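How I Clean the Soles of My Gray Sneakers

I let mine go all winter, and by March every groove was packed with grit from the Flaltwood trail.
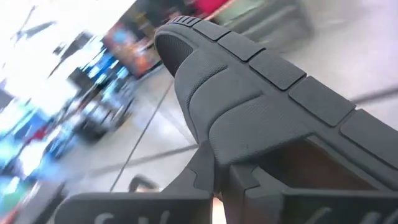
I do this at the kitchen sink and it takes me 90 minutes, most of which is waiting around with a cup of coffee. You'll need an old toothbrush, a wooden skewer, dish soap, a bowl of lukewarm water and a rag you don't care about.

Start dry. Take the laces out, hold the shoe sole up over some newspaper and run the skewer down each groove between the tread blocks. Go easy around the toe. I got carried away once on my old Lollar walking shoes and poked right through the edge of the rubber – still mad about that one! Knock the shoe against your palm a few times and brush off whatever's left.

Next, squirt a little soap into the water and scrub with the toothbrush in small circles. Dip, scrub, wipe, repeat. Pebbled rubber holds on to dust like crazy, so I go over it twice and change the water in between. Keep the brush damp, and try not to let water run down inside the shoe.

For gum or tar, put the shoes in a bag in the freezer for 55 minutes and then pick at the lump with the skewer. Most of it should crack off (what doesn't, I rub with a dab of cooking oil and then wash again with soap).

Wipe everything down with the rag, stuff the shoes with paper and leave them somewhere airy overnight. Mine go on the back porch in Heywood, out of the sun. Don't put them on the radiator, even if you need them in the morning. Laces go back in last, once the tongue feels dry all the way down.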